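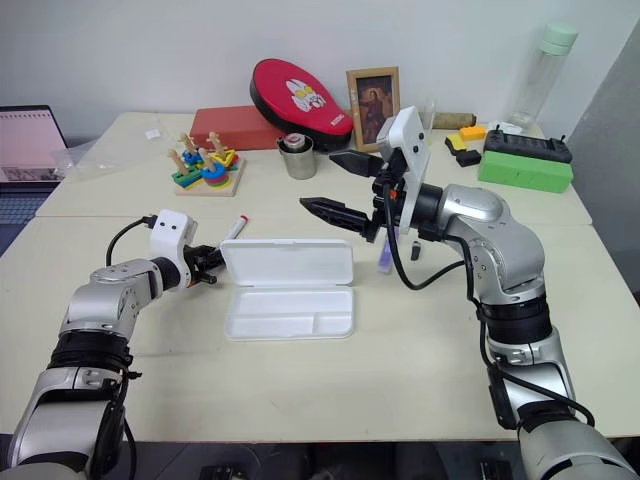
# Small things on two tables

My name is Liudmyla Zhuravel and I keep this page for people who like to look at ordinary objects. I moved to Nirnenstead in May, and I came with more small things than big things. I had one good chair and many boxes with pens, tape, toys and tubes. It took me a long time to find a place for them. In January 2021 I finally decided to put them in order, and this gallery is one part of that work.

The room has two tables of the same cream color. The back one is pushed against the wall and the front one stands before it, so together they make one wide surface with a thin line in the middle. The back table is for the things which stay. The front table is for the things which I am sorting at the moment.

My full list has 3,901 lines, and 402 of them are for objects which are shorter than a pencil. I do not want to bore you with the list. I only write some words about the things I like most.

## The white case

A flat plastic case with a lid on a hinge. I like that the lid can stand up by itself while the bottom part lies flat, because then I need only one hand to look for something. The bottom is divided by molded edges. Before I had such a case, I kept everything in a soft bag from Plesard, and the small things always went to the lowest corner.

## The marker with the red cap

I write all my labels in large letters, also on things which I know very well. My aunt Karpenko taught me this. She labeled even the salt.

## The small purple thing

It is hard to lose because of the color. Many small objects are black or gray and disappear on a shelf, but purple is easy to see from the door. When I can choose, I take the bright color.

## The wooden toy

Rings in blue, green, yellow, red and orange, on upright wooden pegs. It is the most cheerful thing on the back table. Children who visit me go to it first, and adults go to it second. I put it on the left side so that small hands can reach it without touching the rest.
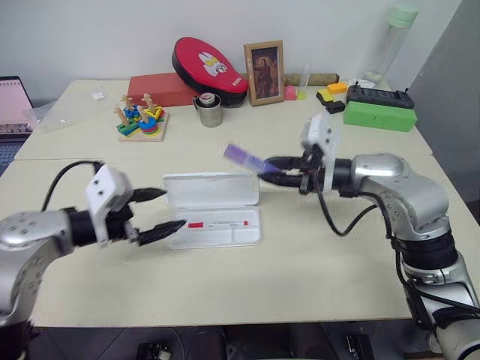
## The steel cup

I drank tea from such a cup for three years at my old job in Plidasska, and afterwards I could not throw it away. Now it holds the tape. The roll is a little too wide to go down inside, so it sits in the opening and is always easy to take.

## The rabbit case

Red and black, padded, with a white rabbit face. I bought it for a trip and the trip was short. I keep it on top of the red block near the wall, where it does not get scratched.

## The portrait

A standing figure in dark brown tones, in a wooden frame. It leans and does not hang, and I think I will leave it so. A friend asked me three times who the person is. I have no answer for her, I bought it for the frame.

## The measuring cylinder

Clear plastic with a yellow-green base. I use it for plant food in spring. In winter it waits next to the small pink block, and both look nice there.

## The cardboard tube

It lies along the wall behind the other things. I keep posters in such tubes, because folded paper never becomes flat again. The next page will be about the posters, when I have opened all the tubes and written down what is in them.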